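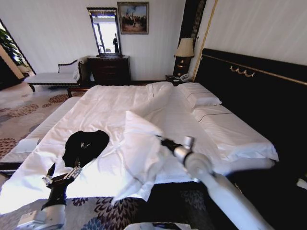 Re: left gripper not releasing on the bed task

On Tuesday, the Bridon bench crew wrote:
> We saw the stuck close once in April, after a firmware push. Did it
> clear with a power cycle on your end? And are you still on the old
> Stivano force limits? Please send run numbers before anyone swaps parts.

Quick answers, have to be back in the room in a minute.

No, power cycle did not clear it. First bad one was run 139. Left closes on the garment fine, lift fine, then open command goes out and nothing. Controller reports open. Fingers stay shut. The arm then goes on to the next step with the fabric still in them and drags it, plus whatever duvet is underneath. 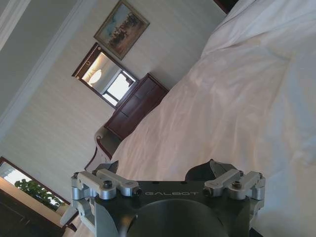

Same thing on 146, except there the right arm was already into the duvet so now both sides are pulling on the same cloth. Hit the e-stop. Took 4 seconds to get to it, too long, it was on the wrong side of the bed. Moved it since.

Force limits: yes still the old Stivano ones. I know. Boychuk planner doesnt check finger position after release, it just trusts the flag, so I'd call that the real safety problem whatever the hardware is doing.

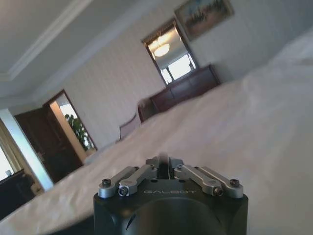
Not swapping anything yet. Want to rule out a loose linkage first, we had fabric lint in there last month and I'd rather look than guess. On the GALBOT units each silver bar is fixed at the low end with a hex-socket screw, so going over those with a driver is an easy check and dosen't mean opening the housing. Will do left then right and compare.

Until then: arms at half speed, 2 people in the room, no unattended runs. Ustard folks please hold off on the overnight batch.

Logs for both runs going up tonight. If anyone has a patch that reads actual finger position, send it.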